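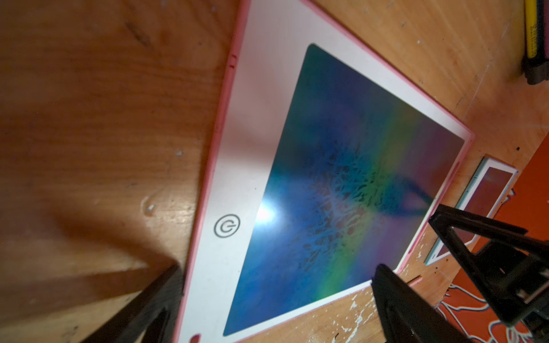 Frequently Asked Questions

I get a lot of the same emails about the blog and about my big ongoing project (the cardboard castle, more on that in a minute), so I finally put them all on one page. If your question isn't covered, leave a comment and I'll add it when I get a chance.

What is this blog, anyway?

It's where I post about things from movies, cartoons and games that fans have built in real life. Full-size spaceship hallways, working wizard clocks, a drivable shopping cart dressed up as a dragon - if somebody made it in a garage, I want to see it. I also build my own stuff, slowly and with a lot of hot glue.

What's the castle?

It's the floating castle from Hillska, the cartoon I was completely obsessed with as a kid. Mine doesn't float (I get asked!). It hangs from the ceiling of my spare room on fishing line and it's made almost entirely out of cereal boxes. So far it has 384 windows, and every one of them was cut out with a craft knife, so please be nice to me about the crooked ones on the east tower.

I've never heard of Hillska. Did you make it up?

No! It just didn't run very long and it was on at a terrible hour, something like 6 in the morning. It's about a family of mapmakers who live in a castle that drifts around and never stays over the same town twice. The theme song is great. The second season is not as great but I love it anyway, especially the one with the underground train.

Where can I watch it?

I wish I had a better answer. I have old tapes and they look terrible. Secondhand DVDs of the first season show up now and then, usually for more than I'd pay. If you find one at a yard sale, grab it and then come back here and brag.

How big is the castle going to be?

When it's done it should be 122 inches across at the widest point, counting the drawbridge. The room is a little wider than that, so I'll still be able to squeeze past to get to the closet. Probably.

Do you have plans or templates I can download?

Sort of. There's a set for the small gatehouse on the downloads page, and it prints on regular letter paper. The rest of the castle exists as pencil sketches on the backs of envelopes and I can barely read them myself. I'm redrawing the main tower now and I hope to have it up by January.

What do you use for paint?

Cheap craft acrylics, mostly. I do one coat of gray over everything first so the cereal mascots don't show through, and then I dab on the stone color with a torn-up kitchen sponge. For the roofs I use a blue I mixed in a big jar at the start, and I'm getting near the bottom of that jar, which scares me a little.

Will you build something for me?

Sorry, no. I did one commission, years ago - a helmet from Mazza, the space racing game - and I enjoyed it right up until I had to put it in the mail. I'm happy to look at photos of your build and tell you what I'd try, though.

Can I send you my own project?

Yes please! Use the submit form and include at least one picture with something in it for scale. Tell me what you made it from and what went wrong, because readers love that part. Keep it under 200 words if you can. I do trim the long ones, but I'll always show you before it goes up.

How do you pick what gets posted?

It has to be something a fan really made with their hands, and I have to like it. That's the whole system. It doesn't need to be big or expensive. One of the most popular posts I've ever done was a teapot from Hikitz knitted out of leftover yarn, and it got 2854 comments before I had to close the thread (people have very strong feelings about that teapot's spout).

Are you going to Fumunwood this year?

I'm planning on it. For anyone new, Fumunwood is the fan-builder meetup I write about every summer, with the prop tables and the costume parade through the parking lot. I won't be bringing the castle, but I might bring the gatehouse if I can work out how to carry it on a bus. Look for the person holding a large box very carefully.

Why did you turn off comments on the old posts?

Spam. So much spam! Anything older than a year locks by itself now. If you have something to add to an old post, drop it in the newest open thread and I'll move it over.

Do you run ads?

Just the one in the sidebar, and it covers the hosting and some of the glue.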